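De: Tolera Habte
Para: lista simulação-manipulação
Data: terça-feira, 27 de abril de 2021
Assunto: Re: Falha de contacto na cozinha Tinton, resolvida?

Em resposta à mensagem da equipa Bogale:

> Boa tarde a todos. Corremos de novo a cozinha Tinton com o
> controlador novo e a falha de março não voltou a aparecer.
> Foram 1000 episódios sem uma única paragem por força excessiva.
> Propomos fechar o registo 1779 e passar a política para o braço
> da Celtelport ainda esta semana.

Peço desculpa, mas não fecho o 1779 com base nisto.

A falha de março era o braço a descer contra a bancada junto ao lava-loiça e a continuar a empurrar. O critério de paragem depende da força estimada pelo simulador. Se a estimativa vier a zero, também não há paragens, e mil episódios limpos dizem-me muito pouco. Alguém confirmou que o sensor virtual estava a publicar valores?
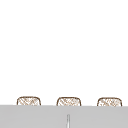
Outra coisa que me incomoda é a política decidir a descida pela imagem. Numa vista com parede branca, uma faixa cinzenta lisa e pouco mais, de onde tira ela a distância à superfície? O relatório da Trostex diz que "a profundidade é inferida do contexto". Gostava de saber que contexto. Fui ver o episódio 2688, que conta como sucesso, e nos registos o braço desce com a estimativa de altura congelada durante 15 passos seguidos. Não bateu em nada. Chamo a isso sorte.

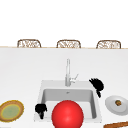 Também não me convence a cena em si. Bola vermelha lisa, lava-loiça de paredes suaves, tudo com luz uniforme. O modelo de contacto da bola é uma esfera perfeita e o da borda do lava-loiça é uma caixa simplificada, portanto qualquer toque entre os dois sai mais limpo do que no laboratório.

Antes de se falar no braço verdadeiro, peço três coisas: os registos brutos de força, a repetição do 2688 com a mesma semente e um ensaio em que se provoque a colisão de propósito, para vermos se a paragem dispara. Se disparar, retiro a objeção.

Até lá o 1779 fica aberto e o braço fica desligado.

Tolera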